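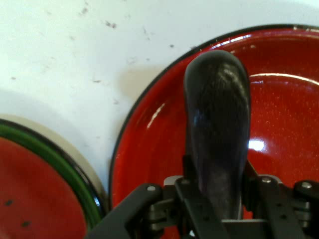
Eleni Stan thinks we should have had a speaker at every bench by now, and she told me so on Thursday in front of the whole sound crew. Fair enough! We have speakers at two of them. But I'd like to explain where the rest of the spring went before you read the budget sheet and come to the same conclusion.

Quick recap for anyone new on your side. Bitanness is the sound piece for the old ferry landing: people from the neighborhood record themselves talking about a crossing they remember (or wish they'd made), and the recordings play quietly from under the benches. Your grant pays for the recording, the editing and the first season outdoors.

The recording part has gone wonderfully. We had hoped for 200 voices and we're at over 300, which is lovely and also a bit of a headache, as all of them need to be listened to all the way through. Borislav Grgić has been cutting them down in the evenings and has 38 finished. They run anywhere from a few seconds to one man's very long story about a goat, and I've told Borislav to leave the goat alone.

The slow part is the hardware. Mamunard sent us speaker housings that were fine indoors and buzzed like crazy once we bolted them under a bench. They've agreed to swap them and we aren't paying for the second batch, but it cost us most of April. Hodžić is doing the wiring and can't start again until the new ones arrive. I moved the leftover install money into editing hours in the meantime. It's on line four of the sheet, and if you'd prefer I'd asked first, please say so and I'll move it back.

The permit for evening hours came through! We can play until 10 p.m., with the volume turned down after eight. The neighbors at Flurimton came to a listening night, asked for it to be a little quieter on the river side, and we've agreed to that.

Next up: the new housings, the rest of the benches, and a printed map for visitors. I still owe you the signed release forms from the school group, and those will come separately with the receipts.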